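Fosteleo Shared Workrooms
Bench and Small Stationery Inspection: Checklist with Comments
Site: Halari building, Room 2
Revision: May 2025
Replaces the September issue

Scope. Applies to pens, markers, pencils, tape, small containers and battery devices kept on open work surfaces. Cutting tools are on a separate sheet. Mark each item S (satisfactory), C (comment) or N/A.

1. Surface

1.1 Covering lies flat, no lifted edges or bubbles. S
1.2 Covering free of cuts and adhesive residue. C
Comment: Residue checked by hand with a dry cloth. Slight drag near the front edge. Clean with the Wornent neutral solution, wait 24 hours, recheck. Do not use solvent on patterned sheet.
1.3 Load on bench below posted limit (100 lb). S

2. Loose items

2.1 Cylindrical items stored so they cannot roll. C
Comment: Markers and a pencil lying directly on the marble-patterned surface. There is no tray or groove at this station. A shallow tray is to be fitted.
2.2 Caps on markers when not in use. C
Comment: A white cap and a red cap were lying side by side on the surface. Match each loose cap to its marker before the next inspection. If a marker can't be found for a cap, discard the cap.
2.3 Tape rolls laid on the flat side. See 4.1.
2.4 Lidded containers closed. S
Comment: Small round container with blue lid. Contents to be written on the lid in permanent ink.

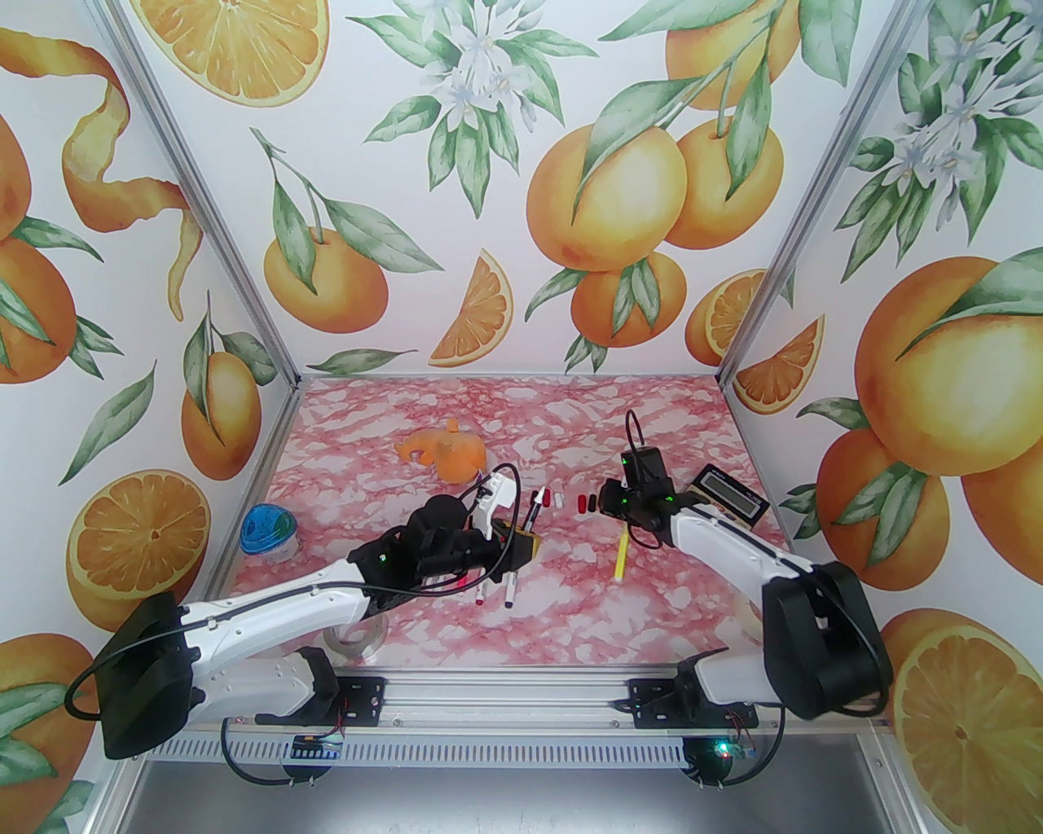 Ó Dálaigh asked that item 2.2 be reworded, on the grounds that a loose cap is a housekeeping matter and should not hold up sign-off in the same way as a damaged cord or a leaking battery. A dried-out marker costs very little, the remark went on, and the form already has too many C entries that get carried over from one issue to the next.

Response: Accepted in part. Item 2.2 stays on the form but is reclassified as minor. Minor items do not hold up sign-off unless they appear on two consecutive inspections.

3. Battery devices

3.1 Battery door present and latched. C
Comment: Calculator to be turned over and the door checked. The display side alone is not sufficient for an S.
3.2 No corrosion at contacts. C
Comment: Check together with 3.1.
3.3 Keys free of ink and adhesive. S
3.4 Device stored away from the edge of the surface. S

4. Tape and adhesives

4.1 Rolls on flat side, loose end folded under. C
Comment: Clear tape and beige masking tape are both kept at this station. Fold a short tab on each. Masking tape older than the date on the core is to be replaced, as it tears on removal and leaves the residue noted in 1.2. 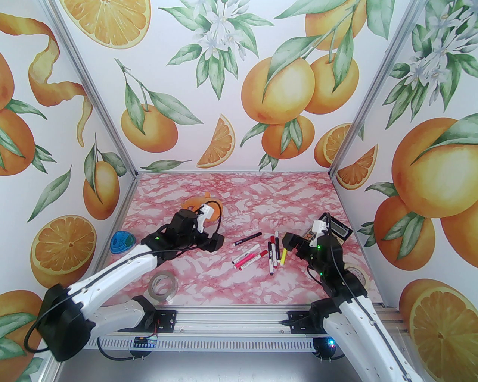 4.2 Adhesives stored separately from writing items. C
Comment: Same tray can be used if it has a divider. Order the divided version for this station and note the part number on the stock card.
4.3 Spare rolls kept in closed cabinet. S

5. Lighting

5.1 Light level at surface, 4,000 K lamps fitted. S
5.2 No glare on displays from normal working position. S

6. Result

Minor: 2.1, 2.2, 4.1, 4.2
To be completed before sign-off: 1.2, 3.1, 3.2
Station may remain in use. Reinspect after tray is fitted.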